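Robot trained in simulation, but questions remain

29/05/2025

Furtado says its new training method, Pino, can teach a two-armed robot to handle flat, awkward objects using 10 practice runs. Older methods, it claims, need 2000.

The figures come from the company's own paper, which has not been reviewed by outside researchers. They also come entirely from a computer simulation. Of 2357 trials, the paper counts as a success any in which the object was still held after 3 seconds, a generous test by most standards.

Vanderleia Bezerra, who studies robot handling at Grandex, is unconvinced. "Three seconds is a pause," she said. "I'd want to see it pass the thing from one hand to the other and put it down where it was told to."
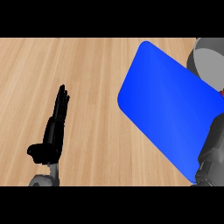

She also asked why the paper gives no results for objects the system had not met in training. Furtado said those tests were "under way" and would be published in June, along with the code. It would not say whether a real robot had been tried, or what the simulated one scored when the lifting time was made longer.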